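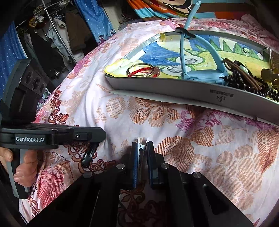
gurneyflap_ted
Has anyone else been staring at the Travum's rear wing since the Mostholm test? I've gone over every paddock shot I could find and I'm convinced the endplate they ran on the second morning isn't the one from the launch. The louvers are longer and the bottom corner has been trimmed back. I'm building a paper model of the car so I notice these things, and my bedspread with the big orange flowers on it is doing duty as a workbench this week, scissors and all. Anyway I had the endplate template all worked out from the launch pictures and now I don't know which version to cut. My money is on the launch part being a dummy. Thoughts?

pitboard44
Launch cars are always half fake, I wouldn't cut anything from launch photos! But I'm not sold on the longer louvers. The shots from the second morning were taken from way down low by the chicane and everything looks stretched from there. Did you compare it with the garage pictures?

gurneyflap_ted
I did, and the only decent garage one has a mechanic's elbow right over the part I need (of course). The trimmed corner is real though, I'd bet my lunch on it. You can see the brake light housing behind it now and you couldn't before.

slowpuncture
The corner is trimmed, agreed. The louvers are the same. I overlaid two photos last night and they line up if you correct for the yaw of the car. What did change is the beam wing mount, which has gone from one pillar to two, and I haven't seen a single person mention it.

pitboard44
Two pillars? Where? I see one pillar and a pipe.

slowpuncture
It's not a pipe. Pipes don't have an airfoil section.

Farouk_fan_9
Sorry to barge in but can we talk about what it does on track instead of pillars lol. The Travum was 9 tenths off the Lurkus over a long run and it looked nervous every time the driver got off the brakes. My guess is they took rear wing off to chase top speed and now the back end is all over the place. Farouk did exactly that a few seasons ago and spent till May putting it back on.

gurneyflap_ted
Could be, but we don't know the fuel. They might have been hauling a full tank around for that whole run. I'd want to see a proper low fuel lap before I called it nervous.

Farouk_fan_9
Everybody says fuel! Every single year! 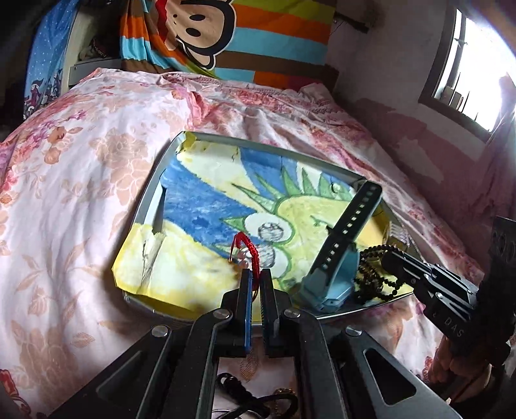

Why would a team trim the lower corner of a rear wing endplate?
Mostly to clean up the air where the endplate meets the flow coming off the rear tire, which can cut some drag without giving up much downforce.

kerbhopper
^ pulled that from the tech FAQ pinned at the top, figured it would save us a page of arguing. Carry on.

slowpuncture
It won't save us anything, the FAQ was written for the old floor rules. With the current floor the diffuser edge is working with that corner too, so trimming it could easily cost them more than they get back.

kerbhopper
Fair. Somebody should update it then. Kenta Tsuchiya wrote most of it, and he still posts over in the diffuser thread.

pitboard44
OK I went back and looked on the big monitor. It's two pillars. I take back the pipe. I still say the louvers look different, and I don't trust overlays, sorry. You can make anything line up if you stretch it enough.

slowpuncture
I didn't stretch it, I rotated it. I'll post both originals when I get home and you can try it yourself.

gurneyflap_ted
Please do! Even if you're right about the louvers I have to redo the beam wing now, and that was the one bit I was happy with. Does anybody have a straight rear view from Mostholm, from pit lane if possible? I'll take blurry. The scale I'm working in, the second pillar is going to be around 9 mm tall, so I don't need every bolt.

kerbhopper
I have one from the pit exit, slightly off center, but both mounts are clear. Sending you a message.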